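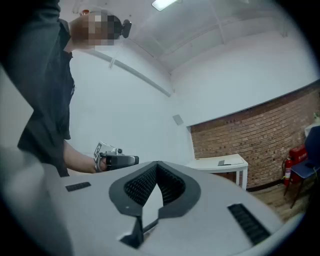 Chapter 5. Reflectance of Interior Surfaces

Light reaching a working plane arrives partly from the lamp and partly by reflection from the surfaces of the room. The reflected part depends on the reflectance of each surface, given as a percentage of the light falling on it. A white ceiling returns far more light than dark charcoal-grey cloth, and the two should never share one value in a calculation. A perfect diffuser is assigned 100. 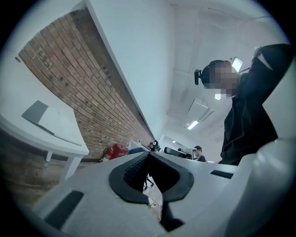

Reflectance is measured at normal room temperature with a matt reference plate. Section 5.1 defines the terms used. Worked problems begin on page 61.

Last updated: Mon 25 November
© Eichhorn | Contact | Back to top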